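An afternoon at the Prurnetti open house in Stokel

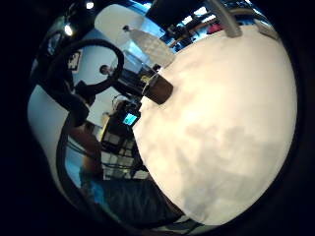 The big white cone lamp, with the blue-lit band of windows up along the top.

I'd been meaning to get over to Stokel for ages, and in July I finally did! Prurnetti opens its showroom and workshop to anybody who feels like wandering in, and if you have a thing for lighting (I do, my husband calls it a condition) it's a very nice way to lose an afternoon. It's 70 miles from Quinlan, mostly two-lane road, and I stopped for peaches on the way.

Doors opened at one. You sign the book, you get a paper sticker with your name on it, and then Martim Sequeira walks you around in a little group. He runs the workshop and talks very fast, and I loved him. Ask him one question about folding and you get four answers.

So, the lamp. It's a big white hanging shade, cone shaped, all facets, and the surface has a texture to it that grabs the light. I kept drifting back to it. They call it the Flitville, after the town where Martim grew up, and it sells for 587 dollars, which made me gulp a bit. My dining room ceiling is too low anyway — or that's what I told myself the whole way home.

I liked the room too. The ceiling is dark and the wall is white, with a small framed black-and-white pattern hanging on it, and there are round ceiling lights that glow like little moons. There's a band of windows up high and the light through them was so blue! I'd never put a dark ceiling in my own house but now I'm wondering about the hallway.

After the tour Soon-im Chae gave a folding demonstration at the back. She makes the paper models before anything gets made for real, and she told us she has kept more than 1,000 of them, in flat boxes, labeled by year. The oldest one she passed around was from 2,004 — sorry, 2004, I've been doing our bookkeeping all week and now everything gets a comma. We all got a sheet to try. Mine came out like a squashed party hat. The boy next to me made a perfect one and then sat on it.

A few practical things if you're going. Parking is behind the building and fills up by two. The stairs to the workshop are steep and I didn't see a ramp, so call first if that matters to you. Coffee is free, the almond cookies are a dollar, and I had three. They close at five but Martim was still talking when I left.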